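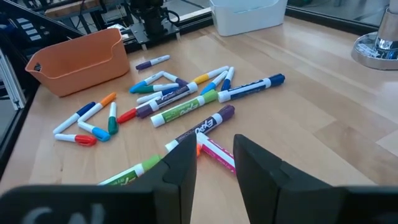 Puertas abiertas

Agosto
Por Henrik Seidel

Eckhard Wunderlich llegó a la nave de Canpolat con el folleto doblado en el bolsillo. Le dieron el turno 16. La cola pasaba junto a la máquina de café y terminaba en la mesa de los rotuladores.

—¿Recoge los gordos o los finos? —preguntó un niño.

—Los que le pidamos —dijo la técnica—. Los dos cajones son para eso.

Eckhard había trabajado treinta años en el almacén de Skisside separando piezas a mano. Se quedó mirando las pinzas negras, una a cada lado del rotulador rosa.

—¿Y si se le cae?

—Lo vuelve a intentar.

—A mí me lo descontaban.

La técnica no supo qué contestar y le ofreció elegir el siguiente. Eckhard dijo que el morado. Ella preguntó cuál, que había varios. Él señaló uno de los grandes.

El brazo tardó un poco en moverse. Detrás, alguien miraba el reloj. A las 5 salía el autobús para Andalberg y Eckhard pensó que lo iba a perder. Dejó la chaqueta en el respaldo de una silla y se acercó a la mesa.

Contacto: redacción de Grurero, apartado 954 | © Grurero | Volver arriba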